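4.2 Keeping settings across a firmware change

We had hoped, when we began, that the question of what happens to a person's settings during an update would be a small one, something we could settle in a paragraph and move on from. It grew into the larger part of the study, and we are grateful to Analyn Tolentino, who kept the field notes for the Plada trial and who saw early on that most of the calls for help came from people whose device was working perfectly well but had forgotten everything they had taught it.

The two updaters we compared treat saved settings quite differently. Tredent writes the new firmware over the old one and then copies the settings file back into place, line by line, just as it was. Clillance reads the old file first, works out which options still exist in the new release, and asks the owner what to do with the rest. The first way is quicker and asks nothing of anyone, and on a good day it is lovely to use. The trouble comes when an option has changed its meaning between releases – a timeout once given in minutes and now read in seconds, say – and the old value slips in without a word.

Our log from the Norðdahl release covers 3,910 updates, all of them started by the owners themselves, at home, on whatever connection they happened to have. We chose not to tidy this up. A lab with a good cable and a steady power supply would have given us cleaner numbers, but it would have told us very little about the household where the update is started at eleven at night and somebody switches off the power strip on the way to bed. Of these updates, almost 1,000 carried at least one option that the new release no longer recognized, far more than we had guessed from reading the change notes. 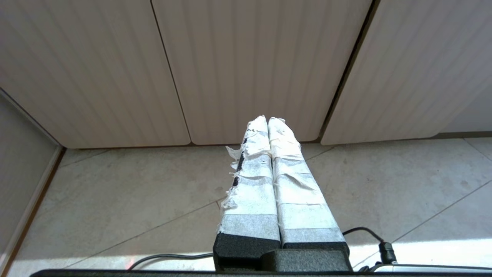

Figure 2. Closed gripper fingers wrapped in white tape and paper, in front of cream-colored cabinet doors.

It would be easy to read this as an argument for asking the owner about everything, and in an early draft we came close to saying so. The notes pulled us back. People were patient with one question, and mostly patient with 2, but when the list ran longer than the screen they tended to press the accept button and hope for the best. We have a good deal of sympathy for them, having done the same ourselves on more than one occasion. The version of Clillance used in the rest of this paper therefore groups related options together, fills in a suggested value for each group, and keeps a copy of the old file where the owner can find it again. How long that copy should be kept is taken up in the next section, along with the matter of passwords stored inside it.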